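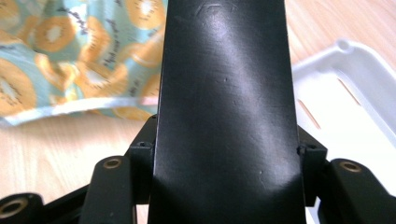 Small claims, smaller victory

Feb 28, 2024

I have now spent more hours on my security deposit than I spent choosing the apartment it was for. The amount in dispute is $249. My former landlord, a company called Stullanberg, kept it for "restoration of wall surfaces," and if you had seen the wall surfaces when I moved in you would understand why I took this personally.

Some background for anyone who missed the earlier grumbling. I rented the place in Olville for 27 months, paid on time, and left it cleaner than I found it (low bar, but still). I got most of my deposit back with a one-line letter explaining the rest. I wrote asking for an itemized list. They wrote back with the same line, in a slightly larger font.

So I filed in small claims, and learned a new word, which is venue.

I had filed in Olville. The apartment is in Olville, I live in Olville, and the courthouse has a decent sandwich place across the street. Stullanberg's lawyer, and yes, they sent a lawyer over $249, pointed to paragraph 5 of my lease, which says that any dispute "shall be brought in the courts of Brukmont." Brukmont is nearly two hours away if the bridge is behaving. I had initialed this paragraph. I had initialed every paragraph, including one about waterbeds.

I went home and read the whole lease for the first time, with a pencil. It's a strange document. Half of it seems to have been written for an office building, because there is a section on loading docks. I don't have a loading dock. I had a closet. But buried in the rider at the back was a sentence saying that claims over the deposit could be filed "where the premises are located." So paragraph 5 said one thing and the rider said another, and the rider also said that where the two disagreed, the rider won.

I brought this to the hearing with a sticky flag on the page and the feelings of a person about to win on television. The judge read it for maybe ten seconds, asked the lawyer whether the rider was part of the lease, and the lawyer agreed that it was. We're staying in Olville. That was the entire argument. I had prepared a speech.

What I did not win was any money. The hearing was only about where the case belongs, and the part about the walls is set for March. The lawyer did mention in the hallway that his client might be open to splitting the difference. I said I'd think about it. I've thought about it, mostly in the shower, and the answer is no, though I can see how the parking might change my mind.

If you're in the middle of one of these yourself, I'm not a lawyer and you shouldn't do what I do. I'd just say read the rider. Also get your move-in checklist signed by somebody. Mine is signed by me, twice.

In the meantime I've moved into a building run by Anghel, whose lease is 5 pages long and has no loading docks in it. I read it all before signing, out loud, while the leasing agent looked at her phone. There's still a paragraph about waterbeds.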